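Support > Divau Monitor > Feeds and Alerts > Ticket 2347

Print this page | E-mail this page

Ticket 2347: Ceasefire tracker marks truce as "holding" during reported shelling
Status: Open
Opened: 19 March 2019

Reported problem
Our desk uses the Divau tracker to follow the Linano border truce. The map has shown the Brirnorwood crossing in green for five days. In that time the Salazar news feed carried 15 reports of shelling within sight of the crossing. I find it hard to believe that all of them were wrong.

First reply from support
Green means neither government has filed a complaint with the monitors. Please clear your cache and reload the map.

Customer update
Cleared, reloaded, still green. I also doubt the rule itself. Both governments want the withdrawal talks to go on, so why would either one complain? The label says "holding," and our readers take that to mean the guns are quiet.
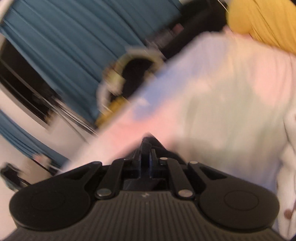 Steps tried so far
1. Switched the source from "official" to "all." The color did not change.
2. Compared the log with the February export. Seven entries from the crossing have lost their time stamps.
3. Asked for the rule in writing. Got a link to the sales brochure.

Second reply from support
The missing time stamps are confirmed and passed to the data team. The color rule is working as designed.

Customer update
Then the design needs a second look. Please keep this open until the stamps are back and the label reads "no complaint filed."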